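Progress note for September, prepared for Eimear Lynch at Ivis
From: Obinna Effiong, Planport play kitchen project

Dear Eimear,

I am sending you the note for this period. As you asked last time, I keep it to the work, the money and the questions which need your answer. The longer table with the purchases is in the shared folder, and Tobiloba Amadi can explain any line of it.

## Where we are

The play kitchen in the small room is now in daily use. In the spring plan we promised a place where children of four and five years can set a table, sort food and clear it away again. The setting and the sorting are going well. The clearing away is still weak, and I write more on it below.

The grant paid for 12 sets of toy food and dishes. All of them have arrived. We bought from two suppliers, because the first one, Durkasen, could deliver the dishes but not enough fruit and vegetables. The second order went through Nnaji and was slower than they told us. The delay cost us four weeks, and for this reason the sorting activity started after the table setting and not together with it, as the plan says.

## The table and the wall

In the last report I wrote that the old table was too rough for the work with small pieces. We replaced it with a smooth top in a cream marble pattern. The staff are happy with it, mostly because it can be wiped in one movement. The wall behind it has also been covered, in white with a pink pattern. Ekaette Ogunleye chose the pattern with the children from three samples, and I must admit that I voted for a different one.

One matter about cleaning. The room is also used for snacks, and the crumbs stay on the table when the next group begins. On a light surface they show clearly. We agreed that the table is wiped before each activity and again after snack. It is written in the room plan, but it is not yet a habit for everybody, so I count it as open.

## The food and the dishes

The dishes are plastic, in strong colors. The children ask most often for the red plate in the form of a flower. Ekaette thinks that the petal edges help, as a round piece does not roll away so easily. We have not tested this in a serious way, but I would buy the same form again.

For the food we looked for pieces that are close to the real thing in size and skin. The small orange has a textured peel and a thin stem, and the children like to touch it. With the vegetables we were less careful when ordering. Some are difficult to name even for adults - the green and yellow one is called a pepper by one group and a squash by the other. Tobiloba proposed to keep it, because the children discuss it with pleasure, and so we did. 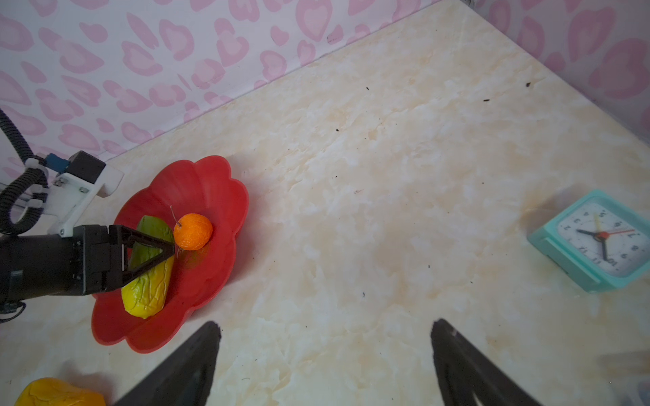

*Photo: Planport, play kitchen table*

The stem of the orange needs attention. A thin wire-like piece comes out at the top, and I am not comfortable with it in the hands of the youngest group. Until we have decided, the oranges are used only when an adult sits at the table. Tobiloba has asked Nnaji if the same fruit can be supplied without a stem. We are waiting for the reply.

## Clearing away

Our aim was that the children return the food and the plates to the right boxes without help. At the moment the plates go back well, but the food is often left lying in them. I believe the boxes are part of the problem, as they all look the same. Ekaette will put a colored label on each box, one color for fruit, one for vegetables and one for dishes. She will watch how it goes for two weeks and write down what she sees.

## Money

From the small repairs line we have 120 euros left. I ask for your permission to use it for the labels and for a second box of cleaning cloths. All other lines are as planned, and there is no request for additional funds.

## Questions for you

- May we use the remaining repairs money as described above?
- If Nnaji cannot supply the fruit without a stem, do you accept a change of supplier for this item only?
- Would you prefer to visit in the morning or after snack? The sorting group starts at 10:15.

With kind regards,
Obinna Effiong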